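Second arm moves to the January budget

July 18, 2021 · 2 min read

The kitchen bench work at Ladel will stay on one arm for the rest of the year. Banafsheh Rostami, who holds the equipment budget, has moved the second arm to the January round, along with a spare gripper and the longer service plan.

We had quotes from Zatumis and Rahimi. The prices for the arm itself were close. The difference was in everything around it: mounting, cables, shipping and training for two people. Rahimi left training off the first quote, and adding it raised their total by 15 percent. Zatumis included it but wants 33 days for delivery, counted from the deposit.

Olanrewaju Okafor has asked that the new request include a line for worn parts. Last year's plan had none, and finger pads and cables were paid for out of the supplies account. He would also like a second counter priced at the same time – an arm with nowhere to mount it is no use to the group.

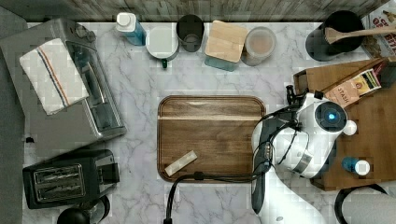
Household goods are the small end of the budget, but they need a line too. Trays, jars, crates and small appliances get moved and bumped all day, and we would like to replace them as they wear out without a separate form each time. About 27 dollars a week should cover it.

Stumorell has offered a lease as well. The monthly cost looks fair, but the contract runs for two years and does not allow changes to the gripper. Banafsheh is asking if they will drop that condition. If they won't, we go back to the two purchase quotes.

Send additions to the request to Olanrewaju, with a price and a supplier for each one.

2 comments · 15 shares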